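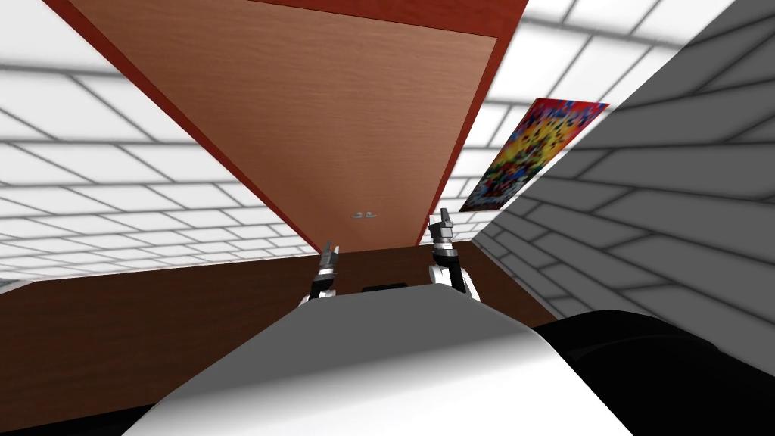 2 min read

Plovau cell, sim side: gallery and setup notes

Quick page before the Saturday handover. Jarmo asked for pictures plus notes so whoever gets the sim copy of the two-arm cell next can keep it running. One picture up so far, the rest go in as I render them. Notes first come first served, no particular order.

1. Tiled room, head view, looking over the white body shell at the brown top. Both grippers up, fingers open. Wood panel with the little silver handle is the target. Render straight from the sim, no touch up.
Theophilus Ametepe / Wotodcombe

Notes to go with no. 1

Start pose. Load the room first, then the robot, then the pose file. Other way round and the arms spawn at zero and hit the counter. If that happens don't drag them out by hand, just reload.

Both wrists vertical, fingers open, before anything gets recorded. Look from the head view AND from a free camera. The head view is so steep that the right gripper always looks nearer the wall than you think.

Head tilt. Saved in the robot file now, used to be in the room file. If you open an old room it will overwrite the tilt and you get a nice view of the ceiling. Delete the tilt line from the old room, save, reopen. Jarmo did most of them, I did the rest, there may be a straggler.

Physics at 300, control loop at 100. Both in Hz. Leave them. Somebody at Kettunen tried running them at the same rate to save time and the fingers buzzed whenever they closed on a handle. Looks like a bad motor, is just the settings.

Handle. Small, and the collision shape is smaller than what gets drawn. Known. I've padded it a bit in the current build. If the fingers pass clean through the metal you are on the old mesh, pull again.

Panel hinge. Friction is a guess off the real one in the Plovau room. I pulled that with a luggage scale a few times and took the middle value. Needs doing properly. Jarmo has the good force gauge, he is away till October.

Shadows. Right hand wall goes a lot darker than the left with the default lamp. Fine for training runs, we want that. For checking finger clearance turn on the second lamp, then turn it OFF agian. It doesn't save with the room but it does save with the session, which caught me out twice last week.

Poster. Texture gets swapped by the randomizer. The one in no. 1 is the busy red and yellow one. If the slot goes plain gray the texture folder path is wrong, nothing to do with the robot.

Things on the counter. Also the randomizer. They can land between the grippers. Let them, unless something spawns inside a finger, in that case the solver goes off like a firework and you lose the run. There's a check for it in the reset script, switched off by default becuase it is slow. Switch it on for long batches.

Reset. Every 300 runs close the whole thing and start fresh. Memory creeps up and then the frame times go funny, then the arm timing goes with it. The Brernero launcher will do it for you if you tick the restart box. Tick the box.

Matching it to the real cell

Weekly job, takes a coffee. Copy the joint offsets off the real controller, paste into the offsets file, load the start pose, compare wrist heights left and right. Last check the left wrist was off by a hair so I re-zeroed it on the real arm, not in the file. Please always fix it on the real arm. Once you start fudging the file you never find your way back.

Finger lengths too. We changed fingers on the real grippers over the summer and the sim ran on the old length for a good while. Every grasp came up short and I spent an afternoon blaming the camera. Measure, write it on the sheet, update the gripper file, both sides.

Cable slack isn't modeled. So the sim will happily turn a wrist further than the real cable wants. Soft limits are in the gripper file, don't widen them to get a nicer path.

Still to do
Hinge friction, see above
Second lamp, make it forget itself
Wrist close ups, left and right, same pose
Handle mesh with the padding shown
Rename the pose files, they are all called start_new

Questions to me or Jarmo Riihimäki. Mornings are better, afternoons I'm in the Plovau room with no signal. More pictures when the render queue clears.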